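Ticket 3286: Greifer verliert flache Teile
Werkstatt Darnow, Status: offen
Eröffnet am 18. Februar 2021

Besteck rutscht beim Anheben weg, Klötze halten. Laut Fosell-Forum hilft mehr Schließkraft. Glaube ich nicht, der Test mit bis zu 20 Griffen pro Einstellung zeigte keinen Unterschied.

Kiste ist festgeklemmt, Gabel und Pinsel liegen flach am Boden. Ich tippe weiter auf die Höhe der Fingerspitze.
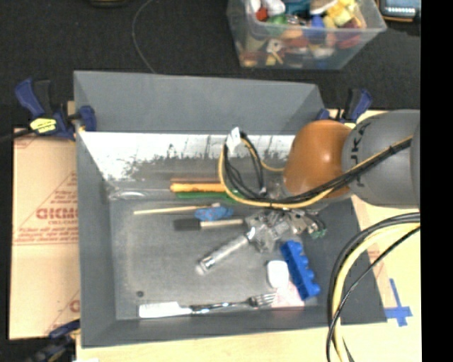

Muss nach einem Fingerwechsel der Werkzeugpunkt neu vermessen werden?
Die alten Werte gelten nur bei exakt gleicher Fingerlänge, sonst neu vermessen.

Steht so auch im Picard-Wiki, bloß ohne Toleranz. Das Ultine-Skript meldet „kalibriert“, egal was montiert ist. Messe von Hand nach, Ticket bleibt offen.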